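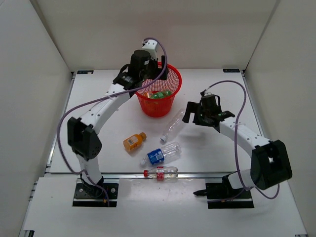 Couldn't it just tip the table up, someone asked, and let the bottles roll in by themselves? Came from the back row, first session, before I had got as far as my second sentence. I said it was a fair question and that the table was bolted down. It went in the feedback box afterwards as well, in capitals, with a drawing.

28/01/2026, open day, Wickramasinghe Building, ground floor lab

Writing this up the same evening while I can still remember which fault belonged to which session.

We were down as stop four on the tour, between Tudia (the floor-cleaning people, who had biscuits) and the Padelo stand, who had a screen the size of a garage door and no hardware that I could find. Our task was the bottle tidy: both arms, mixed plastic bottles on the table, red basket at the far side, put the one in the other. Chosen in January planning on the grounds that everybody understands it. True, but everybody can also do it faster, and says so.

Organisers printed 300 leaflets and ordered 200 stickers, so a third of the public must be assumed to dislike stickers. The lab was laid out for 80 per session. People stood where they liked regardless, mainly in front of the emergency stop. For next time: tape on the floor, and the stop button moved to my side of the bench.

Session one. Started on the slow profile. Clean picks on the small orange bottles, which surprised me after the week we've had with them. Left arm good over the basket, let go late each time, as if reluctant to part. Clear bottles worse. The perception log has the long unlabelled one coming and going like a bad radio station, and the planner sent the right arm off to grasp a patch of table with great confidence. The audience liked this better than the successes. I have made a note not to draw any conclusions from that.

Asked by a small child whether the arms were friends. Said they share a controller. Parent wrote this down.

Session two. Overhead lights went to the bright setting because the Padelo people wanted them up for a photograph. Glare off the tabletop, confidence scores through the floor. Dropped exposure, restarted, lost the calibration file, found the calibration file in the folder called OLD DO NOT USE. Renamed it. Somebody please leave it renamed.

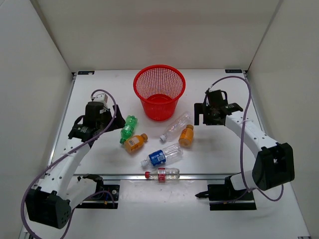
Both arms in, bottles out, basket empty.

Reset is the part we never rehearse and it took up more of the day than the robot did. Emptying the basket and scattering the bottles again sounds like nothing, except that people watch you do it, and then you become aware that you are arranging litter in a thoughtful manner for an audience. Visitors offered to help. I let them in session three, with the arms disabled, and they were far nastier than I am: bottles against each other, bottles under other bottles. Worth keeping. We should do our own test layouts that way instead of my polite ones.

Bottles on the front rail remain a nuisance. The finger touches metal before it has closed, force limit trips, arm sulks. Raised the approach height by 2 mm at lunch and it tripped less in the afternoon. Might be the height, might be luck. Needs a proper run with nobody eating nearby.

Purple cables: the right one needs watching when the wrist turns at full reach. Didn't catch on anything today, but I spent most of session three looking at it and missed two questions.

Session four. Meriseo sent a party, the ones who lent us bench space last winter. They asked about cycle time. I talked at length about robustness. They asked about cycle time again. I have promised them a figure, so we had better go and get one.

Other things asked, in case we ever write a sheet for the wall:
Does it know what a bottle is. (Depends who's asking.)
Does it take the caps off. (No.)
Is it doing this by itself or is there a person in a cupboard. (By itself. We did open the cupboard.)
What happens when the basket is full. (It carries on.)

That last one wants fixing before any serious visitor notices. At the moment it has no idea of full whatsoever and will balance bottles on bottles until something rolls off, which it then picks up again, pleased to have the work.

To do
Floor tape, stop button, exposure preset saved under a sensible name
Basket-full check
Clear bottles again, with the blinds down and then up
Tie back right cable, photograph before and after
Cycle time for Meriseo
Return Tudia's extension lead, which is under my desk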